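# Two-Arm Bench Cell: Demonstration Visits at Sturkmont

Hellach builds the Rurunlow two-arm cell for small-parts handling: short runs of pegs, collars, pulleys and similar pieces that are too varied for a bowl feeder and too dull for a person to do all day. Before ordering, most customers come to the Sturkmont shop and watch it run. This page covers what the visit includes and what to bring.

## What you will see

A visit lasts half a day and starts at 9 in the morning. Haiyan Tang runs the first part, a walk through the controls and the teaching software. Joonas Nieminen runs the bench session after the coffee break and takes questions while the arms are working.

The bench session uses our standard sorting sheet, a piece of paper printed with black outlines. The parts start out on the sheet, and the job is to get them to the outlines that match. It costs nothing to reprint and it shows up placement errors clearly, even from the second row of chairs.

The stage lights change color during the session. This is part of the test. Customers have asked how the vision system copes under odd lighting, so we let them watch it under several colors and make up their own minds.

The bench is at table height and you can stand as close as the floor tape allows. Please keep bags and coats behind the chairs.

The multi-fingered hands at work over the sheet, under different stage lights:

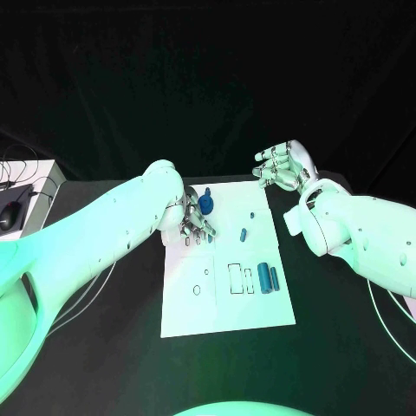
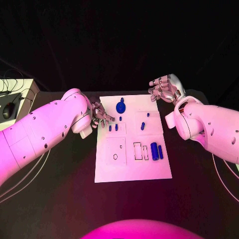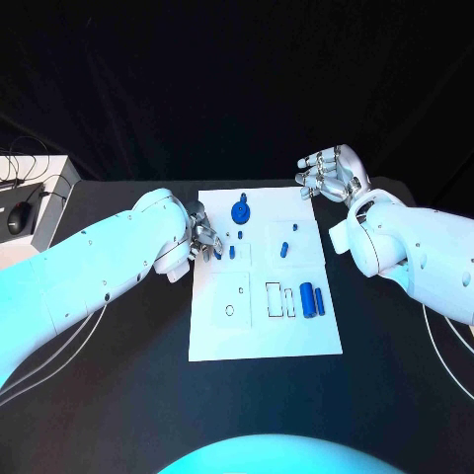 Visitors who want to try their own parts can do so in the last hour. Bring 12 of each part if you can, and send drawings ahead of time so Joonas can check them against the hand's grip range. Parts with sharp burrs need to be cleaned up first. We don't run oily parts on the demonstration bench, but we can talk through how the cell would be set up for them.

## Visit details

- **Group size:** up to 7 people from one company
- **Place:** Hellach, Sturkmont shop, Room 52, up the stairs from the loading door
- **Cost:** none for the standard visit
- **Own-part trials:** tell us when you book
- **Shoes:** closed-toe, no exceptions on the shop floor

Elevator access is from the parking lot side — call ahead and someone will meet you there.

## Ordering after a visit

The cell is listed as part number 327 in the Hellach catalog. The price covers both arms, both hands, the controller and one day of setup at your site. Tables and guarding are quoted separately. If you already own a bench from our Han series, the arms bolt to it with the adapter plate and you won't need a new table.

Lead time is 12 weeks from a signed order. Orders placed in January usually take longer because the shop closes for inventory. Training for two operators can be added at the time of the order or later, at the same rate.

To book a visit, write to Haiyan Tang at the Sturkmont office with your preferred month and the number of people coming.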